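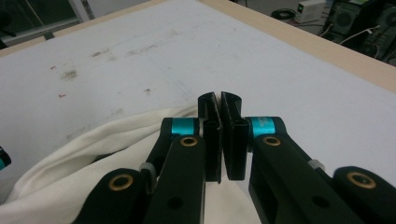
Words by the Flonik Home desk
Household, November issue

A white cloth on a white table is hard to see and easy to forget. It gets left there after a meal, or after someone wipes up a spill, and by evening it has been used for two or three other jobs. Most kitchens have a drawer full of these cloths. Few have any system for them.

The textile mill in Drirero has been weaving plain white cotton for kitchens, hotels and clinics since long before its current building went up. The mill shop opens at 8 in the morning on Tuesday, and there is usually a short line. People come for the seconds, which are sold from a long shelf at the back, folded in stacks and tied with string. A bundle costs $31. The flaws are small: a pulled thread, a hem that wanders, a slightly short side.

The shop sells colors too, but white outsells everything else. The staff give a simple explanation. White can be washed hot and bleached if needed, and it shows when it is dirty. A patterned cloth can look fine for a week past the point when it should have gone in the wash.

What to buy

There are three weaves worth knowing for kitchen use. Flat weave, sometimes called flour sack, is thin, dries fast and leaves very little lint. It is the one to use on glasses. Waffle weave holds more water and suits dishes and hands. Terry holds the most, takes longest to dry and tends to catch on rough edges, so keep it away from graters and cheap baskets.

Linen is more expensive and feels stiff for the first dozen washes. After that it is the best glass cloth you can own. The mill makes a half-linen, cotton one way and linen the other, that softens sooner and costs less than pure linen.

New cotton cloths need washing before they are any use. They come off the loom with a finish that repels water. Wash them twice in hot water with a little detergent and no fabric softener. Softener puts the finish right back. Expect some shrinkage, more in length than in width, and don't bother measuring a cloth until it has been through the dryer.

How many

We kept a log in our test kitchen in Kovetar for one month. The kitchen cooks lunch for the office five days a week and is harder on cloths than most homes. We used 154 cloths in that time, counting each trip from drawer to hamper as one use. Of those, 66 were for drying dishes. The rest went to wiping the table and counters, covering dough, lining bowls of washed greens and holding hot handles.

A household of four could manage with two dozen and a wash twice a week. One person can get by with ten.

Keep the jobs separate. A cloth that has wiped the table should not go on to dry a plate. We use flat weave for drying and waffle for wiping, so it's possible to tell them apart by touch. Others sew a loop of thread in one corner.

Washing

Don't leave a damp cloth in a pile. Hang it over a rail or the back of a chair until it is dry, then put it in the hamper. Mildew spots are the one stain we have never fully removed.

For grease, rub dish soap into the mark and let it sit before washing. For tea, coffee and fruit, soak the cloth in warm water with oxygen bleach for a few hours. Turmeric fades in the sun. Put the cloth out wet and turn it over at midday.

Chlorine bleach works but weakens the fibers, and a cloth that is bleached every week will start to split along the folds. Save it for the worst ones.

Folding and storing

Fold in thirds lengthwise, then in half, then in half again. Smooth each fold on the tabletop with the side of your hand. This gives a flat packet that can stand on edge in a drawer, and you can pull one out without disturbing its neighbors. Put clean cloths in at the back and take from the front.

When a cloth gets thin in the middle, cut it in four and move it to the rag box under the sink.

The Drirero mill shop is at 367 Karaca Road. Bring a bag.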